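The Jiltmont Community Library reopened its reading rooms in August after a long closure for repairs. Neusa Paiva, who has directed the library for four years, met with the newsletter to discuss the new schedule and the future of the local history collection.

"The question we hear most often concerns opening hours," Ms. Paiva said. "The main room will now stay open until 8 p.m. on Thursday. Residents who work in Dallach asked for this, and their request was reasonable."

The library holds 58 boxes of letters, maps and business records from the former Brunet mill. Three have been cataloged in full. Ms. Paiva described the work as slow but steady, and said that readers may already request the finished boxes at the front desk.

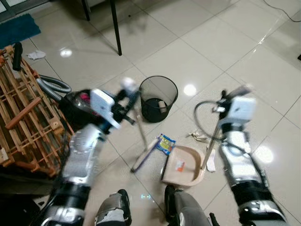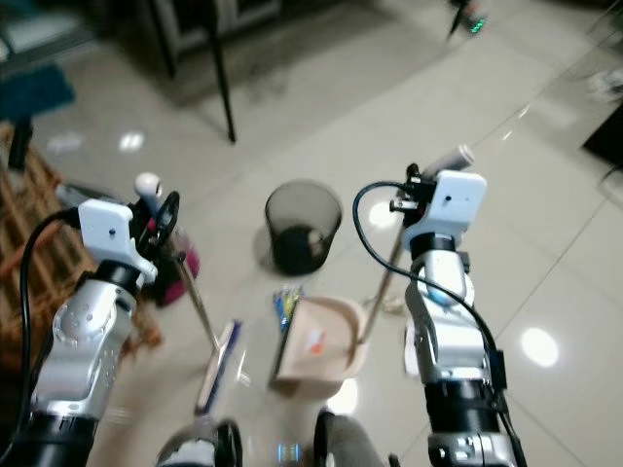
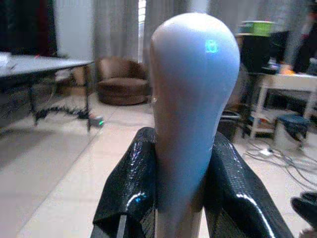

Asked whether the mill records would be lent to other institutions, Ms. Paiva was cautious. "The Floditz archive has expressed interest in the maps. We would want to see them copied before anything leaves the building."

She also confirmed that the children's story hour will return, with separate sessions for two age groups. Registration is required, and forms are available at the desk. Borrowing limits and late fees remain unchanged.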